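# Setting Up a Two-Arm Basket Lift in the Codcombe Workshop

Last revised 2024-06-09

Members may use the shared two-arm robot for laundry handling trials once the arms have been calibrated. The procedure applies to the Busent control software, version 5 or later.

## Before you begin

- Clear the floor between the robot and the washer.
- Load the basket with one light cloth only.
- Confirm that the emergency stop is within reach.

## Procedure

1. Home both arms and wait for the ready tone.
2. Set the grip force on the left arm to 11 newtons. Wicker bends easily, and higher values will mark the rim.
3. Close the left gripper on the rim - one finger inside, one outside.
4. Bring the right wrist to the opposite edge as a support. It should touch the basket without pushing.
5. Raise both arms together at the slowest speed setting. Pause after 14 centimeters and check the grip.
6. Tilt the basket in small steps. Stop if the rim starts to slide.
7. Save the position under your own project name.

Keep the gripper cable outside the arm throughout the lift, with enough slack for the wrist to turn.
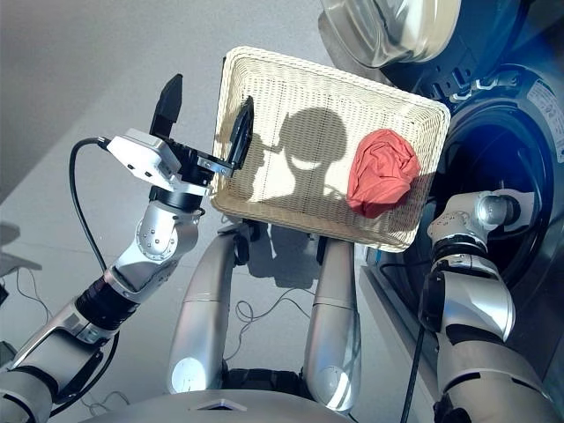

Rimkutė wrote that step 4 took her three tries, and that the lift became steady only after she lowered the right wrist slightly before raising both arms. Members with the same difficulty should adjust the wrist height first and leave the grip force unchanged.

## Storage

Lower the basket fully before opening the gripper. Return the arms to the home position and enter the session in the Gollex log.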